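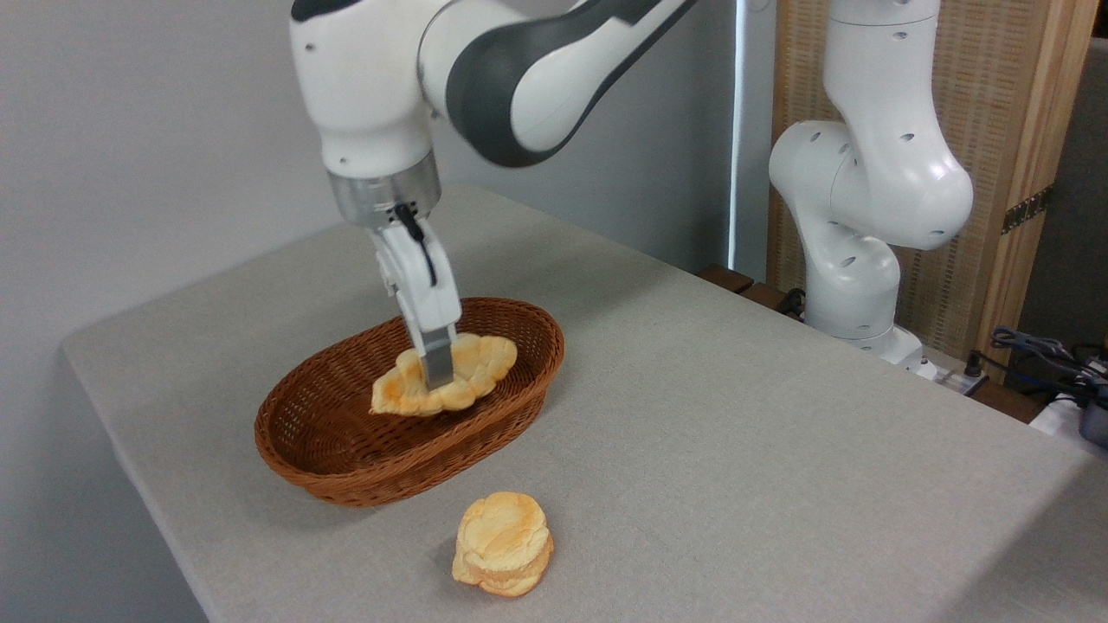 Bread in the oval basket, with a second piece on the cloth in front.

Bread baskets for the shared lunch

Last updated: Tue 1 May

The monthly lunch at Sustmont Hall is moving to the long tables by the windows, and bread will now go out in baskets instead of on the big trays. Retno Ngui has ordered 10 of the oval woven ones, reddish brown with a rolled rim. They are shallow, so please don't pile them up. Flat pieces go in first and the round rolls on top.

Baskets should be set out on the grey cloths before the doors open at noon. Leave the middle of each table clear for the soup. Butter and knives go at the window end, as before.

Teguh Saragih is running a short table-laying practice for anyone new to the rota. Come to the side door and bring an apron if you have one. There is no need to book.

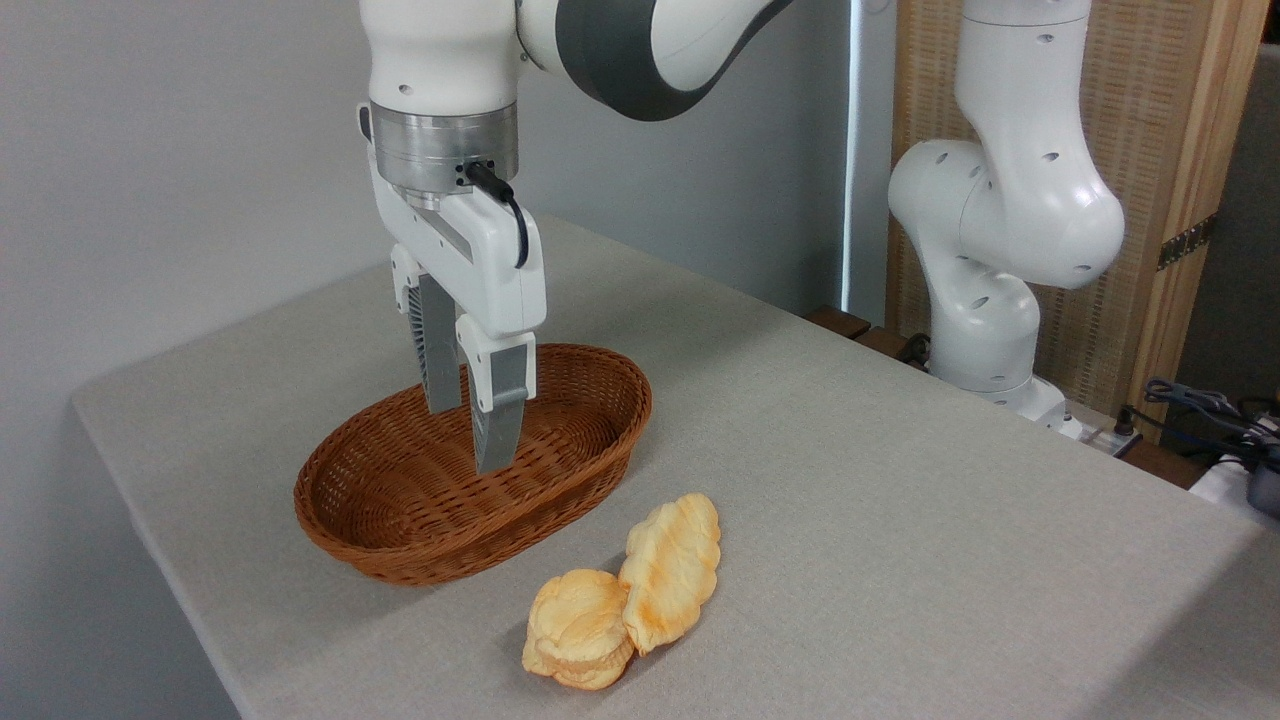

The basket empty, a round roll and a longer, shell-shaped piece side by side in front of it.

When lunch is over, take any bread left in the baskets back to the kitchen and put it in the lidded tubs. Shake the crumbs out over the bin and wipe the weave with a barely damp cloth. The baskets must not go in the dishwasher. They live on the shelf above the tea urn, with the cloths folded underneath.

The lunch fund stands at £276 after the baskets were paid for. Hidayah Sinaga has the rota and still needs two people for clearing up.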